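Informe de avance del taller de estampación — proyecto Sendport
Para: Fundación Likbridge
Periodo: de enero a marzo

Estimados amigos de la Fundación:

Antes de entrar en materia, gracias otra vez por la paciencia con que esperaron este informe, que quería mandarles a principios de marzo y que se me fue alargando (ya saben que a mí me cuesta resumir). El trimestre ha sido bonito y bastante movido, y prefiero contárselo con calma.

Como recordarán, la ayuda cubre la puesta en marcha de las mesas de estampación en el local de Bindora y la preparación de los materiales que luego viajarán a la biblioteca de Lodhi. Las 4 mesas ya están montadas. Hemos celebrado 6 sesiones y han pasado por ellas 47 personas, muchas de ellas abuelos con sus nietos, que es justamente la mezcla que soñábamos cuando redactamos la solicitud.

Lo que más tiempo nos ha llevado son las pruebas de estampado. Cubrimos la mesa con papel blanco y vamos probando los sellos redondos, con el azul como color de partida, para ver qué marca deja cada uno antes de ponerlo en manos del grupo.
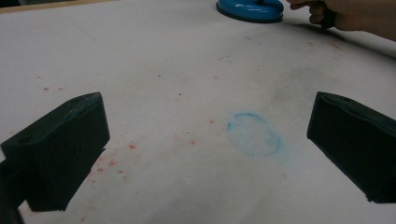 Con los anillos estamos aprendiendo mucho. Una huella pálida y algo desigual, más cargada por un lado que por otro, tiene su encanto en una tarjeta hecha a mano, pero para las cartelas de la biblioteca necesitamos un trazo más firme — y ahí todavía no hemos llegado. Seguimos comparando papeles y maneras de apoyar el sello, y guardamos las hojas de prueba con sus anotaciones.

En cuanto al gasto, vamos dentro de lo previsto. El papel ha salido un poco más caro de lo que calculamos, y lo hemos compensado con lo que sobró de la partida de transporte. Las facturas van en el anexo.

Quedan pendientes 2 cosas: cerrar con Lodhi las fechas del traslado y terminar la guía de uso, que está a medio escribir. Si les apetece acercarse a una sesión, avísenme y les guardamos sitio en la mesa, con delantal incluido.

Un abrazo muy agradecido,
La coordinación del taller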